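Ticket: Finger pads, spares quote and what to put in next year's budget
Category: Purchasing / end-of-arm parts
Status: Open
Site: Trondville workshop

Hi all, me again. I'm opening this as its own ticket as the old one had turned into a bit of a novel and I want the purchasing side somewhere I can find it when the budget sheet comes round in June.

Short version: we need finger pads for the two-arm cell, I have two quotes that don't agree with each other, and I'd love a hand working out what's sensible to buy now and what can wait.

What's been going on: the arms have been doing sorting jobs, bin to table and back, and the garden hand tools are giving us the most grief. Long skinny handles, smooth plastic, and all the weight up at the metal end. We get a grip, the arm lifts, and the rake swings round in the fingers like a pendulum. I've been logging the drops and we're at 70 since the last pad change (yes, I know, I should have raised it at 20).

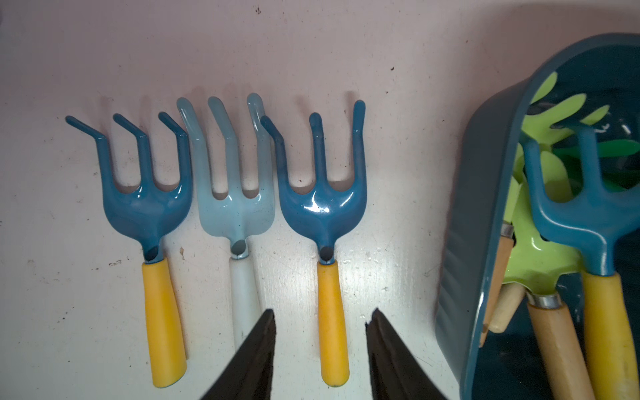 The pads we've got are the plain flat black ones that came with the kit. The Flornach rep reckons a softer pad with a bit of a groove down the middle would hold a round handle much better, and I'm inclined to believe him, although he would say that, he's selling them. His quote is $558 for a set that does both arms, colour black or grey, freight on top. Skoryk will do the same sort of thing plus a spare gripper assembly for $1,613, and they're saying up to 6 weeks for delivery.

Things I've tried so far, so you don't have to ask:

- Dropped the closing speed. Slightly better, and everything takes forever.
- Bumped the grip force up a notch. Fewer drops on the rakes, but I wouldn't dare run it on the stationery jobs.
- Wiped the pads down at the start of each run. Made a difference for maybe half an hour.
- Stuck heat-shrink over the tips. Lovely grip, then it peeled off mid-cycle and I spent my lunch picking it out of a bin.
- Moved the grasp point closer to the metal. Best result of the lot, but it only works if the tool is lying by itself. Anything leaning on its neighbours in the bin and we're back to swinging.

So my feeling is it's a pad problem first and a programming problem second, and I'd rather spend the $558 before anyone burns another fortnight on grasp points.

The part I'm stuck on is whether to get one pad style or two. The same cell does the small stuff as well, and whatever we fit has to cope with both unless we swap pads between jobs. Swapping isn't hard, a couple of screws a side, but then somebody has to redo the gripper zero and I can tell you who that somebody will be!
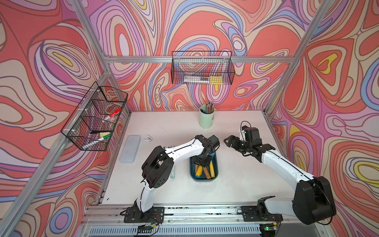

If we go with a single style, I'd want the thinner of the two Flornach options. The thick ones look brilliant on a handle, but I can't see them getting in between crayons or pulling one pencil out of a bunch. I've asked whether they'll send a sample pair so we can have a go before committing. No answer yet, will chase.

On the spare gripper: I keep going back and forth. We have no spare at all right now, so if one goes down we're a one-armed cell until the courier turns up. Prirerholm got caught out exactly like that last winter and they were pretty grumpy about it. On the other hand it's a big jump in price, and it might fit better under next year's equipment line than this year's consumables. Can someone in purchasing tell me which bucket it belongs in? If it counts as a repair part I think I can squeeze it in now.

What I need from you lot:

1. A yes or no on the $558 pads from this year's money.
2. Which budget line a spare gripper sits under.
3. Whether we still have an account with Skoryk or whether I need to fill in the new supplier form again.

Update, 3:40 pm: Flornach rang back. They'll send a sample pair of the thin pads, no charge, we just cover the postage. I've said yes please. They'll go on the left arm first and I'll keep the old pads on the right so we've got something to compare against. Leaving the ticket open, and I'll add the drop log once the samples have had a decent run on the rakes.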